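Getting Into Your Apartment and Settling In

Part 2 of the Guest Guide, Herneo House

Hi again! If you've read Part 1 you've already got your booking sorted and your deposit paid, so now comes the fun bit, which is getting through the front door. I'm Shobha Acharya and I look after the apartments at Herneo House. I wrote this guide myself, so if a step doesn't make sense, blame me and send me a message.

Before you start

You'll need your booking code (it's in the email from Plodden, the reservation system we use) and a phone with some battery left. Have the code open before you get to the door. The entryway gets poor signal and I've watched plenty of people walk back out to the sidewalk with their bags to load an email.

Opening the street door

1. Find the keypad on the left of the street door, next to the mailboxes.

2. Press the star key once. The keypad lights up blue.

3. Type your booking code, then press the pound key.

4. Wait for the click and pull the door toward you. It's heavy, so give it a good tug.

Caution: After 5 wrong tries the keypad locks itself for 23 minutes. I can't override it from my end (I've asked!), so if you've missed a couple of times, stop and call me.

Getting your key

5. Walk past the elevator to the row of gray lockboxes. Yours has the same number as your apartment.

6. Enter the last four digits of your booking code and slide the catch down.

7. Take out the key and the fob. The key opens your apartment, and the fob works the elevator, the laundry room and the roof terrace.

8. Close the lockbox and scramble the dials, please.

Note: If you're in 507, your apartment is at the far end of the hall, after the fire door. The fire door looks like the end of the building but it isn't. Push through and keep going.

Turning on the power and heat

The lights and outlets in every apartment run off a card slot just inside the door. Drop your fob in the slot and the hall light comes on right away. The refrigerator and the Wi-Fi are on a separate line, so your groceries are safe when you go out and take the fob with you.
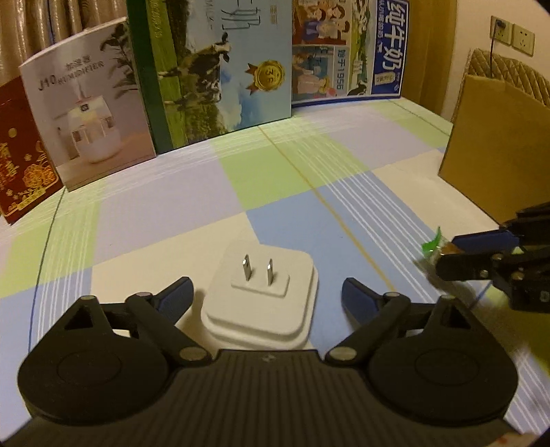 Page last changed: November

For the heat, go to the white Caseck thermostat in the living room. I know it has a lot of buttons. You only need two of them.

1. Press Mode until you see the little sun.

2. Press the up arrow until you reach the temperature you like, then leave it alone.

The floor takes a good while to warm up, and turning the dial to the maximum doesn't hurry it along at all (it just means you'll wake up boiling in the middle of the night). If the screen shows a snowflake, someone has put it on cooling, so go back to step 1.

Caution: Don't drape towels or clothes over the bathroom heater. There's a drying rack behind the bedroom door for that.

Connecting to the Wi-Fi

1. Choose the network called Herneo Guest.

2. A welcome page pops up. Type your last name and your booking code.

3. Tick the box and tap Join.

If the welcome page doesn't appear, turn your phone's Wi-Fi off and on again. Each booking can have 8 devices on at once, which has been plenty even for the families who stay in the two-bedroom places.

Breakfast, and other nice things

Breakfast isn't served in the building, but your booking includes it at Kandasamy, the café across the courtyard. Show them your fob at the counter and order anything from the morning menu. They open at 7 a.m. and the kitchen stops doing hot food at 10:30. Get the coconut pancakes! Coffee refills are included too, fresh juice is extra.

The roof terrace is open until 10 p.m. Hold your fob against the reader in the elevator and press R while the light is green. If you miss the green light, take the fob away and start over. The chairs up there are for everybody, and the blankets are in the bench under the window.

Note: The terrace door locks behind you, so carry your fob with you even if you're only going up for a quick look at the view.

Checkout is covered in Part 3, along with late departures and where to leave your bags.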